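Handheld gripper demos: replay works at slow speed, policy misses by a finger width on thin objects

Posted in Imitation learning > Data collection
Tags: handheld gripper, fisheye, trajectory quality, latency

Lorna Leckie
Joined in February, 3 posts

I am training a visuomotor policy from handheld gripper demonstrations. Wrist fisheye only, no external camera. The dataset is 3,703 episodes of short kitchen tasks: plate to rack, utensil onto plate, toast out of toaster, cup moved clear of the rack. Pose comes from a tracking module fixed to the gripper, gripper width from the fiducial markers on the two finger mounts. Images are recorded at 30 Hz.

Open-loop replay of a recorded trajectory on the arm is fine when I slow it down. At the original speed the fingers close beside the object. The trained policy shows the same thing at any speed, mostly on thin objects (spoon and fork handles). Plates and cups succeed far more often.

What I have checked:
camera intrinsics, recalibrated, no change
tool center point offset, remeasured twice
action normalization, matches between training and inference
training loss, flat and low on the held-out split

Is this a calibration problem or a data problem? I would like to know before I collect another 1,000 episodes.

Archie Yule

More data. Diffusion policies are hungry and 3,703 split over that many tasks is thin. Also try a bigger image encoder.

Comment by Lorna Leckie: Replay misses too, and there is no policy in the replay. I don't see how an encoder would change that.

Comment by Archie Yule: Fair. I was going by the policy result.

Innes Paterson
Accepted

The speed dependence in replay is the useful part of your post. A fixed error in the tool center point gives the same miss at every speed. A miss that shrinks when you slow down points to time, either in how the streams were aligned during recording or in how the arm follows the commands. Separate the two before touching the policy.

Recording side. Hold the gripper over a printed marker board and swing it left and right by hand for a minute. Estimate camera pose from the board, take the velocity of that signal, take the velocity of the tracker signal, and cross-correlate. The peak gives the offset between image and pose. Do the same for gripper width: open and close quickly and compare the marker distance with whatever else you log. If width is computed from the same images you can skip that part, it shares their clock.

Arm side. Command a slow sine on one axis, log the commanded and measured positions, and read the lag. Then shift the action timestamps forward by that lag at execution. Do the gripper separately – on most setups it lags more than the arm does, and closing late on a spoon handle looks just like closing in the wrong place.

We went through this on the Rala set. The image to pose offset was 3 frames, constant within a session and different between sessions, so one global correction did not help. We now run the swing at the start of each session and store the offset with the episodes.

Held-out loss won't show any of it. The validation episodes carry the same offset as the training ones.

Comment by Catriona Semple: Worth adding that the cross-correlation peak is unreliable if the swing is too regular. With a clean periodic motion you get several peaks of nearly the same height. Vary the speed.

Comment by Innes Paterson: Yes, irregular motion. I should have said so.

Comment by Lorna Leckie: Offset found, and it does change from session to session. After per-session correction the replay closes on the handle at full speed. Retraining now on the corrected set.

Greer Mackay

Innes has the main cause. One point on thin objects in particular, which applies after the timing is fixed. In a wide fisheye view a utensil lying across a plate takes up few pixels once you downsample, and most of the image is background. We kept the full view for one encoder and added a center crop between the fingertips for a second one. Grasp success on handles improved and nothing else got worse. Keep both fingers in the crop, as the policy seems to use them as a reference for lateral position.

Check your episode starts as well. If every demonstration begins with the plate on the near edge of the table and the rack behind it, the policy may learn the approach from the layout and pay little attention to the handle. Our view at the start of an episode, utensil on plate, before any crop: 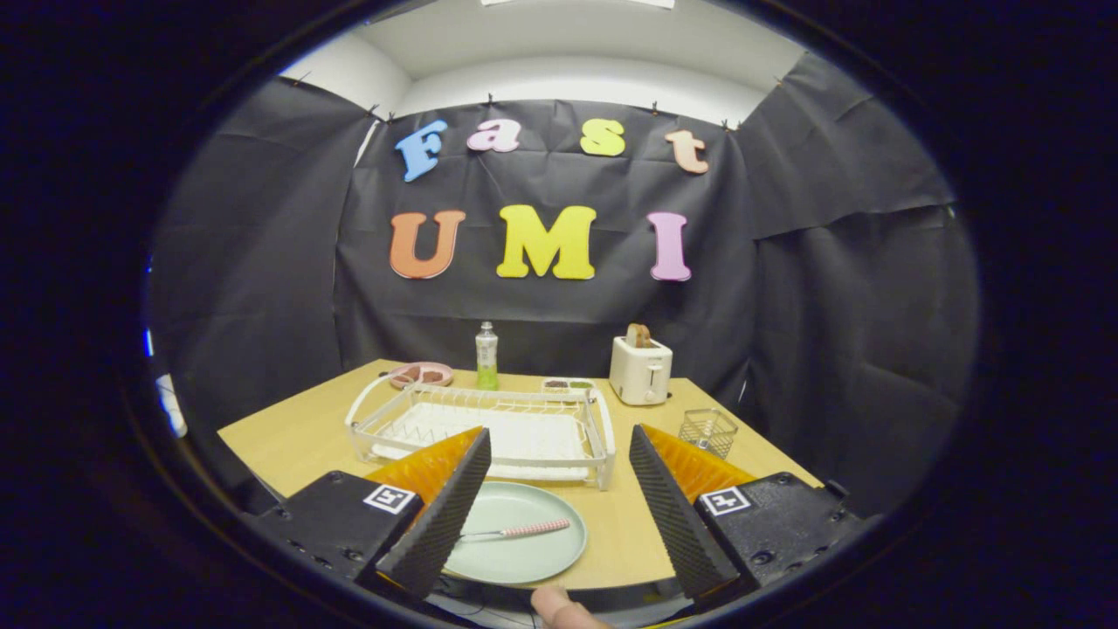
We vary the utensil angle between episodes and move the plate every few. The crop is taken after undistortion, and the second encoder does not share weights with the first. I tried sharing them and the result was worse on cups, for reasons I haven't looked into.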